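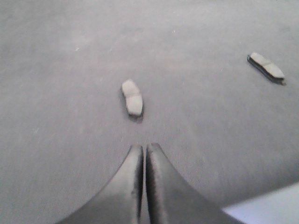
4. Preparing the work surface and checking small parts

This section covers the bench top, the mat and the sorting of small gray parts such as brake pads. Read it through once before you set anything out. It assumes the Marneo bench is already assembled and level, as described in section 3.

4.1 What you need

Marneo bench with gray work mat
Soft brush, dry
Two lint-free cloths
Part trays, shallow
Steel rule or caliper
Paper labels and a pencil
Sheet of 120-grit abrasive paper, for pads only
Nitrile gloves
Dust mask

The mat that comes with the bench is matte so that overhead light does not bounce back at you. It is a mid gray, and many brake pads are close to the same color. Work under good light and put parts down one at a time. A small block on this mat is easy to miss from across the room.

4.2 Laying the mat

1. Wipe the bare bench top with a dry cloth. Check for grit with the flat of your hand.

2. Unroll the mat with the textured side up. If the ends curl, turn the mat over and leave it under a flat board overnight.

3. Line up the back edge of the mat with the groove at the back of the bench top. The front edge should stop short of the bench edge by 8 mm.

4. Press the mat down from the middle outward. Do not stretch it.

5. Fit the two corner clips at the back. The front corners stay free so the mat can be lifted for cleaning.

Note: Pale specks and light streaks are part of the finish on a new mat. They do not brush off and do not affect use. Marks that were not there on delivery are usually abrasive dust and should be removed as in 4.6.

Caution: Do not use the mat as a cutting surface. A cut in the top layer holds dust and cannot be repaired.

4.3 Setting out a pad

1. Put on clean gloves. Skin oil on the friction face will contaminate it.

2. Take one pad from the tray. Hold it by the edges.

3. Set it down flat near the middle of the mat, away from the clips. Leave open space on all sides so it can be picked up again without dragging it.

4. Do not slide the pad. Lift it, move it and put it down. Sliding marks the mat and can chip the corners of the friction material.

5. Label the tray slot the pad came from before you take out the next one.

Note: Pads from the same set should stay together. If you are working on two sets, finish the first, return it to its tray and clear the mat before you open the second. Left and right pads in some sets look alike and differ only in the position of a tab or a slot. Check the drawing in the parts sheet.

4.4 Measuring and inspecting

1. Set the caliper to zero with the jaws closed. Wipe the jaws first.

2. Measure the thickness of the friction material at both ends and in the middle. On a pad with a backing plate, leave the plate out of the reading. On a solid block, measure the full thickness.

3. Write all three readings on the label. If the readings differ from each other by more than the limit in the parts sheet, put the pad in the reject tray.

4. Look along each edge at eye level. Small chips at a corner are acceptable if they are within the limit in the parts sheet. A crack that runs from one face to the other is not acceptable at any size.

5. Look at the friction face under the lamp. A dull, even face is normal. A glassy face may be lightly dressed, see 4.5. A face with dark, oily patches must be rejected. Oil cannot be cleaned out of friction material.

Caution: Never put back into service a pad that has been dropped on a hard floor until it has been inspected again from step 2.

4.5 Dressing a glazed face

Do this only if the parts sheet allows it. Some compounds must not be abraded at all.

1. Put on the dust mask.

2. Move all other parts off the mat and cover the trays.

3. Lay the abrasive paper grit side up on a spare board. Do not lay it directly on the mat.

4. Place the pad face down on the paper and move it in a figure eight with light, even pressure. Seven or so strokes are enough for most pads.

5. Turn the pad over and look at it. If shiny spots are still there, repeat once. If they remain after the second pass, reject the pad.

6. Wipe the face with a dry lint-free cloth. Measure it again and replace the old readings on the label.

Caution: Do not blow dust off the pad, by mouth or with compressed air. Treat dust from older pads of unknown make as hazardous and follow the rules for your workplace.

4.6 Cleaning the mat

Clean the mat at the end of each work session, and between sets if you have dressed a pad.

1. Lift the mat by its front corners and tip loose dust toward the back. If you can see a lot of dust, use a vacuum with a HEPA filter first.

2. Wipe the surface with a cloth dampened with water and a little dish soap. The cloth should not drip.

3. Wipe again with plain water and leave the mat to dry flat. Drying takes up to 50 minutes in a heated room - longer in a damp garage.

4. Check the bench groove for grit before you put the mat back.

Do not use brake cleaner, acetone or other solvents on the mat. They lift the color and leave the surface tacky. If solvent is spilled, blot it at once and do not rub.

4.7 Storing parts

Pads go back in their labeled trays, friction face up, in a single layer. Do not stack pads on each other without a sheet of clean paper between them. The shallow Manríquez trays fit the drawer under the bench, four to a row. Deeper trays will catch on the drawer frame.

Keep pads away from grease, brake fluid and aerosol cans. A closed cupboard is better than an open shelf.

4.8 Spares

Replacement mat: part 394
Corner clips, pair: see the list at the back of this manual
Shallow tray: order through Katstead or your dealer

Older benches sold under the Mistgate name use a narrower mat. Measure the bench top before ordering. Questions about mat sizes can be sent to Montserrat Nava at the Katstead parts desk, along with the serial number from the plate under the bench top.

Continue with section 5, Fitting the lamp arm.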